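Search these notes Search Clear

Handout 4: Getting a policy to let go of a T-shirt (and other timing problems)

Right, so last time we got as far as logging joint positions and playing them back, and most of you found that playback works beautifully until the cloth is a thumb's width away from where it was. Then the arm goes through the whole routine in thin air, very pleased with itself. This handout is about what we put between the cameras and the motors so that doesn't happen. It's my own notes tidied up a bit, so forgive the places where I wander off.

You'll need the Skustora package installed before the practical. If you did the setup in July it's out of date, please pull again! The old version has a bug in the timestamp code that I'll moan about further down.

1. What the software sees

Our policy takes in two kinds of thing: pictures, and joint angles. It gives back a short run of target joint angles, which we call a chunk. There's no map of the table in there and no model of the shirt. I know some of you came from the mobile robots course and want there to be a map (I did too, my first year), but for cloth it's terribly hard to say what you'd even draw on it.

So the pictures have to carry most of the load, and the close-up view carries more of it than people expect.

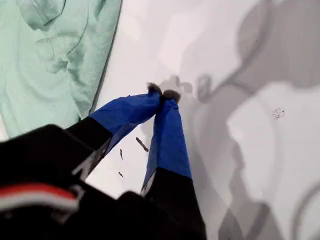 Gripper closure is the first thing I'd like you to look at in your own logs. We have the motor's angle, and we have a number between fully open and fully shut, and it is very tempting to read "shut" as "holding". Please don't. A pair of tips that nearly touch, with no cloth to be seen between them and the mint-green fabric lying off to one side, can give you much the same angle as a pair pinching a single thin layer. The shirt is thinner than the slop in the gears. What does separate the two cases is the close-up picture together with the motor current, and in Skustora you get both if you switch on the "load" channel in the recorder settings. It's off by default. I've asked.

The other thing is shadows. Look at how much grey falls across the white surface on the right. A threshold on brightness will happily call half of that an object. If your group is writing a cloth mask for the exercise, work on colour first and brightness second, and try it on several frames with the arms in different positions before you trust it. Small dark marks on the table will get through as well, so throw out anything tiny at the end.

2. Chunks, and why your arm stutters

The policy hands over 80 steps at a time. We don't run all of them. We run 38, then ask again, and throw the rest away. People always find this wasteful and want to run the lot, so go on, try it, and watch what happens when the cloth slips early on: the arm can't respond until the chunk is used up, and by then it's folding fresh air.

Going the other way and asking after every step sounds lovely but you get a nasty judder, as each new answer disagrees a little with the one before. Thirumalai Panicker's group wrote a blending routine for this called Kaimal. It takes the overlap between the old chunk and the new one and slides from one to the other. The whole thing is a weighted average, with the weight on the old chunk dropping off as you go. You can read the source in one sitting and I'd really like you to.

Now the timestamp moan. A new chunk has to be lined up with the moment the picture was taken, and the old Skustora lined it up with the moment the answer came back. In my test that was 163 milliseconds late. It doesn't sound like much! But the arm gets asked to go back to where it was and then hurry forward again, and you see it as a little nod at every join. If you see a nod, check your version before you touch anything else.

3. Two arms, one clock

With one arm you can get away with sloppy timing. With two on the same piece of cloth you can't, as one will pull before the other has hold of it. We treat the pair as one long list of joints, so there is one policy, one chunk and one clock. The code for each arm only splits the list and passes on its own part.

It does mean that an arm which is "doing nothing" is still being told something on every step. Keep that in mind as you look at the next picture, with the left arm stretched out over the top of the shirt and the right one folded up on its own side. The folded arm is still being sent targets. If you leave its joints out of training to save time, it'll drift, and I've had one drift into the cloth while everybody was watching the other arm.

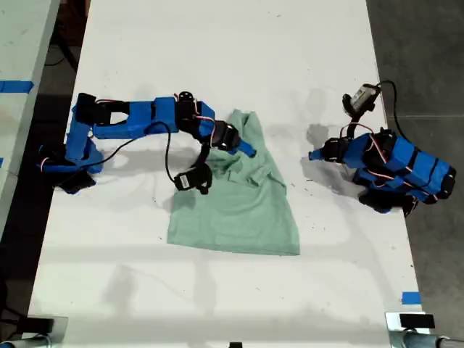

4. Things to do before the practical

a) Record 2 runs with the load channel on. One should grip the cloth and one should close on nothing. Plot gripper angle and load for both on the same axes and bring the plot along.

b) Run the supplied policy in Protar (the simulator) with three different replanning lengths of your choosing. Write down what you notice at the joins. A sentence or two each is plenty.

c) Read the Kaimal source and find the line where the weights are set. Change the drop-off so it's much steeper and have a guess at what the arm will do before you run it.

d) Optional, but good fun: write a colour mask for the shirt and run it over the overhead pictures in the Zinau folder. Blue is the one to watch out for, what with the arms and the tape, and a pale green in shade gets closer to blue than you'd think.

5. Odds and ends

Several of you asked whether the start position matters. Yes, quite a lot. The policy has only ever seen starts like the ones in training, so if every recording began with the shirt laid out neatly it will be lost when the top half is bunched up. Crumple it differently each time you record. I'm fairly lazy about this myself and it shows in my results.

Somebody also asked about normalising the joint angles. Use the statistics file saved with the policy and never recompute it from your own recordings. Your arm will move, it'll even look sensible for a bit, and then it'll head steadily off to one side.

Bring your plots on a memory stick or put them in the shared folder before 9 am, as the network in the lab is slow first thing.

Contact the course office | Copyright the author, for teaching use | Back to top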